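Search the archives Go Advanced search

To: dukero-users
Subject: Re: Dukero 4 - rejected poses on plain tables

The Peeters integration group wrote:
> After the move to Dukero 4, pose tracking at our Ukport site is
> rejected whenever the fingers are open above a bare table. The log
> shows 103 rejections in one session. Is this a fault in the tracker
> or in our settings?

The maintainers have reviewed the session log supplied with this report. The tracker is working as designed. Dukero 4 requires at least 100 matched points in each view before a pose is accepted, and points on the fingers are now masked out. A plain surface with soft grain offers few corners, and repeated curved lines are easily matched to the wrong neighbor.

Sites affected by this are advised to take the following steps:

- Set the finger mask from the Plimex model file - the default mask is larger than necessary.
- Raise the pose window from 4 views to 6.
- Leave the point threshold unchanged.

The view below shows the open fingers over wood grain, with a looped figure in the gap between them.

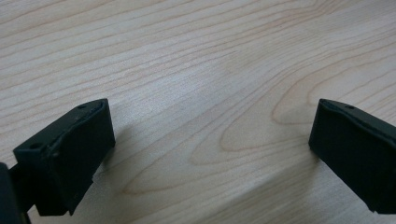
Peeters replied that the wider window had been applied at Ukport and asked whether it would add delay to the planner. It will, by two views, and the planner's time limit should be raised to match. A note on this will be added to the Dukero manual in April.

Dukero maintainers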